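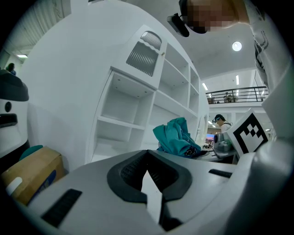 Stivine's visual-inertial tracker has decided that my gripper stops moving whenever I carry it up to furniture. The log looks great out in the open, then I get close to a cabinet and the pose freezes, sulks, and teleports back to reality when I pull away. On the worst run the jump was 42 cm. The IMU swears we moved the whole time. What bugs me is that the feature count stays healthy, so nothing in the log says "lost." My current theory is white-on-white: the cabinet is white, the cubbies are white and empty, the gripper itself is white, and the only thing in there with any personality is the teal shirt or whatever it is crumpled on the counter. Default config, fisheye model, loop closure on. Has anyone tuned the detector threshold for rooms like this, or do I just go buy some ugly posters?

gantry_goblin
Posted 2023-12-18

---

halfquat

Before you decorate, look at where your features are. You have a marker panel on the right side of the gripper, thick black border, big black squares. To a corner detector that is a buffet. It sits on the rig, so as far as the lens is concerned it barely goes anywhere. Next to a blank cabinet, those corners are the best thing on the menu, the tracker picks them, and they all agree very firmly that the camera is standing still.

So your healthy feature count is the symptom. Turn on the track overlay and color by age. I'd bet on a crowd of very old tracks sitting on the gripper.

---

gantry_goblin

Well, that's embarrassing. I did have the overlay on, I just had it colored by depth because it looked nicer. Will check.

---

plumbline5

Disagree, or half disagree. Outlier rejection exists for this. Static tracks on a moving rig should fail the epipolar check against everything else, and if the IMU is weighted properly they should fail against the prediction too. If a handful of corners on a tag can drag the whole estimate, your IMU noise numbers are fantasy. Everybody copies them off the datasheet and then inflates them until the warnings stop.

Fix the noise model first. Masking is sweeping it under the rug.

---

halfquat

RANSAC is a vote. It works when the liars are in the minority. Up against a white cabinet, the liars are the electorate.

Also there's more on that gripper than the tag. The dark opening in the middle with its ribbed grille, the black slots on either side of it, all hard edges on the white surface. I agree the noise numbers are probably bad (they're always bad) but I'd still mask. A mask is a text setting and a PNG. A good Allan variance run costs you an evening and a quiet table.

---

oldtorque

Chiming in from the Nakbridge side, we build on the same tracker with a different gripper. We mask. We also got burned by the mask, so a few notes in no particular order.

The mask is applied at full resolution, before the pyramid. Draw it on a downscaled screenshot and Stivine will stretch it without telling you, and the edge ends up somewhere creative.

Grow it past the outline by 15 pixels or so. Corners on the rim of the plastic are half gripper, half background, and they slide along the edge as you move. Those are worse than the honest static ones.

Mask the whole area the fingers can sweep, open and closed.

Don't feed the mask to the tag detector. It wants to see the tag. Took us most of September to work out why our gripper width read as a constant, and yes, we'd blacked out the tag and were publishing the last good value forever.

---

gantry_goblin

Ok, results. Colored by age, and halfquat gets the point. On the bad stretch nearly everything old was on the tag and around that center opening. A few brave tracks on the slats of the cabinet's upper door, which all look alike, so they kept swapping places with each other.

Mask is in, grown by 15, tag detector left alone. Reran the same bag. No more freeze. Now it says LOST out loud for a moment when I'm right up against the cubbies, coasts on the IMU, and comes back with a jump of 5 cm. I prefer a tracker that admits things.

---

plumbline5

And that remaining 5 is your noise model. I'm just going to keep saying it.

---

sleepy_kalman

Slightly off to the side of the main fight: what about people? Your view has somebody leaning in at the top right and another one farther back looking down at a table. With the gripper masked you've cut the usable area, so the movers get a bigger share of the vote than before. A white shirt with dark print on it makes lovely corners right up until its owner reaches for coffee.

We tried semantic masking for this. It was 14 ms a frame on our little board and it kept classifying a coat rack as a colleague.

---

halfquat

I wouldn't bother with semantics here. People move differently from the room, so plumbline's beloved outlier rejection does fine with them. That's the case it was made for. The gripper was nasty because it agreed with itself on every frame.

---

plumbline5

Putting "beloved outlier rejection" in my signature.

---

oldtorque

I'd worry more about the ceiling. If auto exposure is on, tilting up toward those lights will crush the cabinet to nothing, and coming back down your descriptors don't match for a bit. Cap the exposure and live with grain. Also keep the ceiling light panels out of loop closure if you can. We once had two ends of the Verkville demo hall merged into one because the lights were the same model. Beautiful map, half the building missing.

---

gantry_goblin

Exposure was on auto, of course it was. Capped now. I also caved and did the static IMU recording on the floor of a closet – the accelerometer noise I'd been using was off by a factor I'm not going to post. With the new numbers the comeback jump on that bag is too small for me to care, though I've only rerun the one cabinet bag, and the others may have opinions.

Next question then. The Trindade planner takes these poses as demo trajectories and wants a covariance per pose. During the coasting bit, do I hand it the inflated one from the filter or drop those poses and let it interpolate? It seems to treat any big covariance as an invitation to cut the corner, and the corner in this case is a cabinet.

---

halfquat

Hand it the inflated one, and set the clearance term so that uncertain doesn't mean optional. Dropping poses gives you a straight line through the shelving.

---

plumbline5

Drop them. A smoothed gap is at least repeatable, and if you run the smoother offline you get poses from both sides of the hole anyway. There's no reason to ship the forward filter's guess when you already have the future on disk.

---

sleepy_kalman

New thread for this please, I can feel it getting long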